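Slide 6: folding cell, capital plan

Say: quote from Celtari covers two arms, grippers and wrist cameras. Installation is a separate line. Nirkik quoted arms only, so don't compare the totals directly.

Throughput target is 400 garments per shift. Denim sets the cycle time.

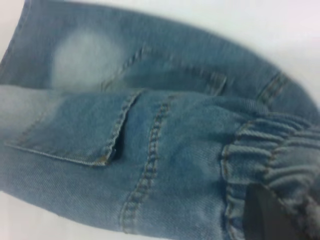

Wrist camera view: folded denim, gripper finger at the gathered cuff.

Spares: budget $700 per arm per year for finger pads. Freight to the Pirlow site is extra.

Pause for questions on lease versus purchase. Approval needed by March. Next slide: floor space and power.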